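Looking After Cell 3: Setup, Upkeep and One Regrettable Cable

Student project report, submitted by Rattana Phromma
Arnthorpe Technical College, Automation Lab
10/03/2026

1. What I was asked to do

The course catalog describes this project as "commissioning and maintenance of a two-arm handling cell." My version of that began with a broom. Cell 3 had been idle between student groups, and the last group had left behind a binder, a bag of mixed screws and a sticky note reading "left one drifts." The sticky note proved to be the most useful page of documentation I got.

The job of the cell is to take small metal parts out of a compartment tray and put them in a perforated metal one, ready for the parts washer. The software is Visov, which the college has used for years and which crashes politely. My task was to get both arms picking reliably, write a maintenance schedule, and hand the cell over in a condition the next student would not leave sticky notes about.

2. Setting up

I started with the table. The blue covering had shifted, so I pulled it tight and taped it again underneath. It still wrinkles a little. I tried to care about this and decided that the arms did not.

Next came tray positions. Visov stores each tray as a corner point and an angle, and every compartment is worked out from there. If the corner is off by a hair, the far row is off by a lot more, and the gripper comes down on a divider with great confidence. I taught the corner point 11 times before I trusted it. The binder recommends doing it once.

The parts themselves do not help. They come in several shapes, and they lie however they feel like lying: flat, tilted, on their sides. A flanged part sitting face up is easy. A cylinder leaning in its compartment has to be approached at an angle, and the fingers need enough room to open without pushing on the neighbors. I ended up loading the tray in a staggered pattern, leaving gaps, and the number of bad grips dropped right away. It also halves the capacity of the tray, a fact I have placed here in section 2 where it may be overlooked.

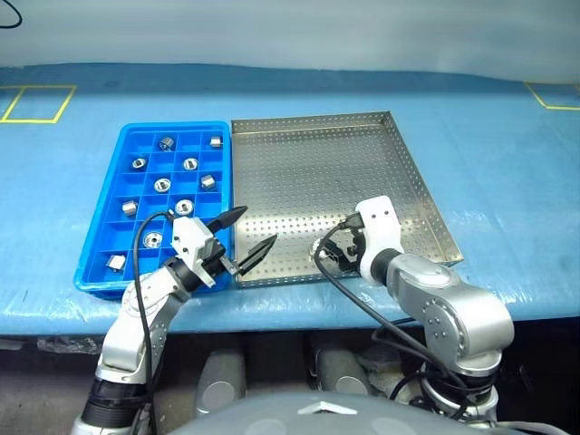 The two arms share the work, which sounds efficient and mostly means they can hit each other. I gave each arm its own zone and made the boundary area a place where only one may be at a time. The other one waits. Visov calls this "courteous mode," and it took an entire afternoon to find the menu it lives in.

3. Faults found

The left arm did drift, as promised. I blamed the calibration, then the software, then the previous group. The cause was a loose screw at the wrist collar. With the gripper closed you could not feel any play, but with the fingers open and a gentle push from the side it clicked. I cleaned the threads, put in fresh thread locker and tightened it to the value in the Grønli service sheet.

The second fault was the gripper cable on the right arm. I had clipped it down too neatly, and with the wrist turned all the way it pulled tight and the gripper dropped out with an error. The cable needs a loose loop at the gripper, even though a loose loop looks like something an instructor would mark you down for. Mine asked about it. I said it was on purpose, and by then it was.

I replaced that cable with a spare from Cinance, ordered in April of last year by someone with foresight and no label maker.

4. Maintenance schedule

Before each session: wipe the gripper fingers, check that both trays are against their marks, run both arms slowly through one cycle with a hand near the stop button.

Every 4 weeks: check the wrist collar screws, look over the cables for rubbing at the joints, back up the Visov program to somewhere other than the same computer.

Each semester: reteach both tray corners and read the binder, which I have rewritten.

5. Results

After the repairs I ran a test batch of 29 parts. All but 3 went across on the first try. The misses were all cylinders lying hard against a divider, where the fingers could not get down beside them. Narrower fingertips would probably fix this – I drew some, but the printer was booked until after my deadline.

The sticky note has been moved to the back of the binder. The spare screws are still mixed.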